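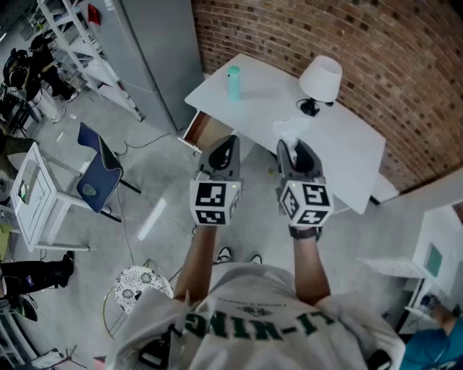

Fig. 1 - Pinça direita fechada sobre um lenço de papel amarrotado, com o cubo de marcadores montado em cada pinça.

Aula prática 3: comparar pinças de mão

Bem-vindos de volta! Hoje vamos comparar, com toda a calma, o modelo da Stüber e o da Brotico, os dois que o laboratório de Lirkau usa no projeto Skestaston. Cada grupo faz 12 tentativas por pinça, sempre com papel - um material ingrato, bem sei, mas que ensina muito sobre a força de fecho.

1. Antes de começar, abram e fechem a pinça 3 vezes e vejam se os marcadores continuam legíveis.

2. Olhem depois para a vista da própria pinça: as almofadas de textura em rede, na face interior dos dedos, devem aparecer as duas, com o intervalo em V entre elas.

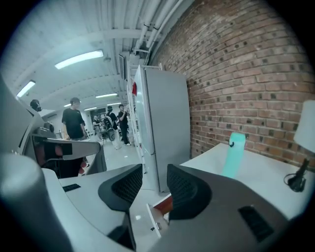
3. Anotem cada tentativa na ficha; com menos de 9 pegas boas, repitam a série, sem pressa nenhuma.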